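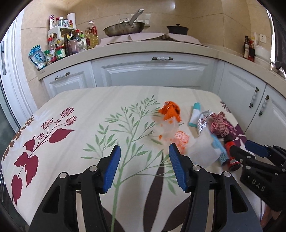

What kinds of objects collect on a household kitchen table between one tidying and the next?
Mostly small, light items that belong in some other room: toiletries, packets, toys, papers and soft goods, mixed together and seldom related to eating.

3. Materials and setting

3.1 The table as a holding surface

The kitchen table is treated in this study as a holding surface, meaning a flat area on which objects are left while their proper storage is undecided or out of reach. Earlier work within the Gratport household survey (Cai and Harb) separated holding surfaces from working surfaces, such as the counter beside a stove. We keep the distinction but apply it to the state of the surface at the time of recording. A table used for meals in the evening may be a holding surface at three in the afternoon.

Figure 1. Mixed small items on a kitchen table with a printed cloth, fitted cabinets behind.

The table in Figure 1 is typical of the mixed class. The items differ in form and in stiffness: a small red bottle on its side, a white tube with a teal cap, a silver foil packet, a light blue box, a clear plastic bag, a bundle of patterned fabric and a sheet of white paper. An orange plastic toy lies among them. The paper is partly under other items, an arrangement we code as overlap. Overlap matters in the analysis that follows, as an item that is partly covered tends to be sorted late, whatever its size or colour.

3.2 Table coverings

Tablecloths were left in place wherever the household normally used one. A printed cloth affects sorting in two ways. It increases friction under light packaging, so that a packet stays where it is put, and it makes flat items harder to pick out by eye. The cloth in Figure 1 is cream with large leaf and flower motifs in green, dark red and brown, and was coded as high pattern. Plain and finely checked cloths were coded as low pattern. Bare tables formed a third group and are reported separately.

3.3 Item classes

The full set contains 943 items. Of these, 810 were assigned to a single class by both coders working alone. The remaining 133 were settled in discussion, with Shengli Shao acting as third reader. Most of the disagreement concerned soft packaging - bags in particular - which one coder had treated as contents and the other as a container. We adopted the rule that a bag is a container only if at least one item is fully inside it. A bag lying under or in front of another item is coded as an item in its own right.

Classes were defined by usual storage place and not by material. A tube and a bottle may therefore fall in the same class, while two boxes of equal size may not. Toys were kept as a separate class, as households gave widely differing answers when asked where they belonged.

3.4 Sorting procedure

Each session began with the table as found. Participants were asked to clear it in any order, using whatever cupboards, drawers and bins they would normally use. No time limit was set. A session ended when the participant said the table was done, even if items remained on it. In all, 221 sessions were retained. A further 2 were set aside when the participant was called away before finishing.

For each item we noted the order of removal, the destination, and whether the item was put down again on a second holding surface before reaching storage. Counters counted as second holding surfaces only if the item stayed there at the end of the session. Fitted cabinets within reach of the table were logged by door or drawer, following the Grimmont scheme, with corner units given a single code.

Items that participants could not place were recorded as unresolved. These were largely loose papers and part-used toiletries, and they are taken up in Section 4.2.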